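1/ It's Saturday, 13th February, and I have spent the morning working out what my office spends on lollies. Settle in.

2/ Background: in January our facilities budget was "rationalised". The good pens went. The second milk went. The snack money stayed, because Boglárka Szabó runs payroll and everyone would like to keep being paid.

3/ So the snacks sit out on the big white table in the open-plan bit, where you have to pass them to get to the printer, the loo or your own career.
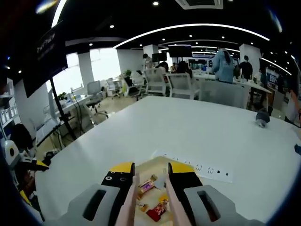
Thursday, mid-afternoon. The tan tray.

4/ There's an etiquette to it and I learned it the hard way. You don't take the last chocolate. You don't take the second-last either, as that leaves the next person holding the moral problem. In practice we all stop at two and glare.

5/ Rizal Sembiring has a system. He breaks a bar in half and puts the other half back in the wrapper, folded over. He considers this generosity. I've worked beside him for years and it is the single worst thing I know about him.

6/ Anyway, the numbers. The old supplier was Borex, who delivered monthly and charged us $213 a go. Fine. Boring mix, a lot of mints, but fine.

7/ Then someone upstairs moved us to Dena, who are "a pantry partner". Dena has an app. The app wants to know how the snacks made me feel.

8/ First invoice from the pantry partner: $456. For the same month's worth of sugar, plus a bag of roasted chickpeas that is still in the cupboard and will be there when the building comes down.

9/ I asked what the extra was for. "Curation." Mate, it's toffees.

10/ For the ones asking in the replies: yes, I did put in a query, and yes, it had a spreadsheet attached. I contain multitudes and most of them are tabs. 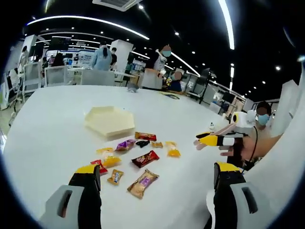 11/ The thing I can't get past is how fast people develop loyalties. Give a grown adult with a mortgage a bowl of mixed sweets and within a week they've got A Flavour. They'll defend it. They'll say "oh, are there none of the purple ones?" in the voice of someone whose flight's been cancelled.

12/ We had a whole meeting derailed by this. It was booked for 30 minutes to talk about the Ovel contract. Ovel came up once, near the end, while people were standing.

13/ The rest was whether hard lollies are acceptable in a room where people take calls. I say no. Have you ever been on the phone to someone with a butterscotch going? It's like being briefed by a horse.

14/ Boglárka's position is that it's a workplace, we're adults, and anybody who wants fruit can bring fruit. She then brought fruit. It was her own banana and she ate it at us.

15/ A mate at Sinaga tells me they went the other way and got a vending machine. Total cost in the first year, with the lease: $2150. It takes exact change. No one under 40 has seen a coin since school, so the thing just hums in the corner, fully stocked, like an aquarium.

16/ So my formal recommendation, sent to upstairs on Friday arvo when I knew no one would read it: go back to Borex, fewer mints, spend the difference on milk.

17/ Reply came through while I was writing this thread — on a weekend, which tells you how seriously they take it. They'd like me to raise it through the app.

18/ I've given the chickpeas one star.

19/ Edit, as several of you have asked: Rizal has seen the thread. He says the half-bar is "for later" and that it's always been for later. Whose later, Rizal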